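27/09/2018

Morning

I woke before the alarm and made tea. It is my second spring in Narnbridge, and still my body waits for autumn in September. Mum wrote that at home the plums are finished already. I answered her with a long message about the magpies, which she does not believe.

At breakfast I was learning my words for the citizenship talk. I have decided on 30 new words a week, written by hand. Today I had "reluctant", "gutter" and "to put up with". The last one I like very much. The grain of the table has such long waves that my eyes went along them more than along my notebook.

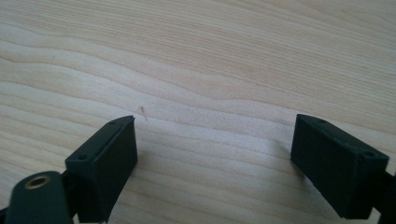 Afternoon

Nhung called about the choir. We have only three rehearsals left and the altos are still too quiet in the second song. She asked if I would sing one verse alone. I said I would think about it – it means yes, but I wanted to be asked twice. Vaughn will play the piano, because Tài has hurt his wrist. Over 100 tickets are sold, so now I am a little afraid.

I practised the verse in the kitchen, tapping the beat on the striped placemat with two fingers. The "th" in "breathe" is my enemy. I sang it slowly, then quickly, then in the wrong key.
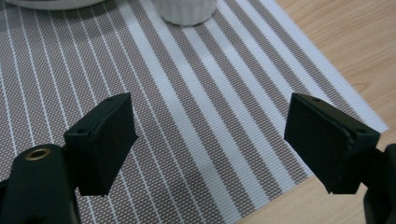
Evening

Rain on the roof. I rang Nhung back and said yes before she could ask again. Tomorrow I must buy black shoes and return Bảo's umbrella.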